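Racket bench notebook, January 6, 2020
Stringing and serve testing, Vuvmont indoor courts
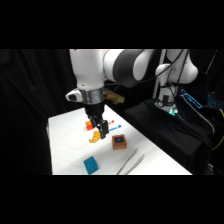
Reshma Moodley thinks we're fooling ourselves about the kick serve. Her note was waiting in the margin when I opened the book this morning: the looser string bed probably isn't adding any spin, and players swing harder at it because they've been told it will. Fair enough, and I wish I'd thought of it before we told every junior in the building which racket was which!

So we go again, blind this time. I strung two Grarum frames with the same Vermeulen co-poly, one at 52 pounds and one at 46, and put plain black tape over the butt caps with a dot under the tape on the softer one (don't peel it, please, at least until the end of the week). The Grarums are a pain at the throat – the grommets pinch the last main – and I broke a string on the first one and had to start over, which cost me most of my coffee break.

We have 213 serves written up from before the holidays. I went through them again over lunch and threw out 11 where the radar read the toss or the player's arm instead of the ball. What's left still leans toward the softer bed on second serves, but nearly all of it comes from two left-handers who kick everything anyway, so I wouldn't hang much on it. First serves look the same either way.

Other odds and ends. The Sesteck stringing machine is pulling about a pound light again on the second clamp. I checked it with the spring scale before lunch and after, and got the same answer both times. I've set it up a pound to make up for it, so if anyone gets it serviced, remember to set it back. The old balls have gone in the coaching baskets and we're to use new cans only for the test, three per player, changed after every 30 serves.

Reshma also wants the returner taken off the court, so the server is aiming at a target and not at a person. I'm less sure about that one, as half of them serve like lambs with nobody over there. Will try a short set each way with the older group tomorrow and see how it feels before I write up the sheet.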